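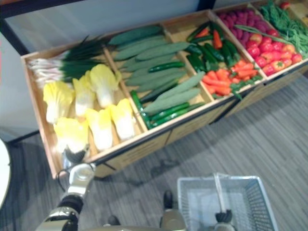

Produce picking units and floor hours — what changed at your store?

Kelthorpe Grocery Workers Board > Equipment and Scheduling

una_rafferty
Posted 4/22/18

I run produce at one of the Kelthorpe stores. We have had a two-arm picking unit on online orders since January. It takes the order list, goes down the vegetable bins, fills a wire basket and leaves it at the packing counter. Before that, online orders were picked by whoever was on produce.

Management is now rewriting the department schedule and asked me for comments. I would like to hear from stores that have been through it. Specifically:

Did total department hours go down, or were they moved?
Who is assigned to clear stops, and is it in their job description?
Did you change how the bins are laid out?

Our unit handles up to 93 order lines on a morning shift. I don't have a clean number for what a person did, as it was never logged separately.

Úna Rafferty

binline4
Re: Produce picking units and floor hours

Hours moved, then went down. First two months we kept the same headcount and the extra time went to trimming and culling. Then the next schedule came out and the early shift was one person short. The explanation was that picking hours had been charged to produce and should now be charged to equipment.

Get the split in writing before they rewrite anything. Once the hours are in another cost line you don't get them back.

s_lahlou
Re: Produce picking units and floor hours

Different experience here. I'm at the Tesach depot store, same class of machine, Drarkano software. Hours are flat. What changed is the type of work. We used to do long walks with a basket. Now we do restocking, rotation and exceptions. Exceptions are most of it: substitutions, bruised items, anything sold by the bunch.

On layout, yes, we changed it. Mixed bins were the problem. Two products in one compartment with similar color will generate more stops than anything else. Cucumbers under green gourds is the classic case. We put a divider in and stops on that bin dropped enough that I quit tracking it.

Siham Lahlou

oldscale
Re: Produce picking units and floor hours

I don't agree that mixed bins should be redesigned for the machine. Customers shop those bins too. A carrot heap with peppers behind it sells both. Every divider costs facing space, and produce gets graded on sales per foot. The machine does not.

If it can't tell a cucumber from a gourd, that is a software ticket.

s_lahlou
Re: Produce picking units and floor hours

It can tell them apart when it can see them. It can't see what is underneath. Neither can a new hire, but a new hire moves the top layer with one hand and puts it back. Our unit times out and calls for someone. I opened the ticket. The ticket is still open. The divider took one evening.

binline4
Re: Produce picking units and floor hours

Both of you are right about your own stores. Ours is 200 orders on a heavy day, and at that volume a stop every few baskets is a part-time job. It was not on anyone's schedule. The closest person walked over, and the closest person was usually the newest. Then the newest person got written up for an unfinished cull list.

This is the item I would push on hardest.

una_rafferty
Re: Produce picking units and floor hours

That matches what I see. Stops are cleared by whoever hears the tone. I logged them for one week by hand and got 29, with a note on each. Leafy items were the most common, then green beans. The beans tangle and it either lifts too many or drops them all. Time per stop was short, but the person has to put down what they are doing, wash up in some cases, and find their place again. The schedule treats that as zero.

@oldscale, I am not planning to change facings without sales data. I may try one divider on one bin.

jara_nights
Re: Produce picking units and floor hours

Night crew, Jara store. One thing not mentioned: fill level. The unit does better on a full bin, so we were told to top off before the first run. Good for picking, bad for rotation. Older stock ends up at the bottom unless you empty the bin first, and we aren't given time to empty the bin. Shrink on tomatoes went up. It was put down to handling by the night crew.

oldscale
Re: Produce picking units and floor hours

The fill level point I'll give you. That should be in Úna's comments. If they set a fill target they need to set a rotation time with it.

Still no on the dividers.

una_rafferty
Re: Produce picking units and floor hours

Thanks. Draft comments so far:

1. Picking hours stay in the produce line until there is a full quarter of stop data.
2. One named person per shift clears stops, with the time scheduled.
3. Rotation time added wherever a fill target applies.
4. No write-ups on cull lists for a shift with unscheduled stops.

Number 4 will probably be struck. I will post whatever comes back from the district office.

binline4
Re: Produce picking units and floor hours

Leave 4 in. On 1, state which quarter, otherwise they will pick a slow one.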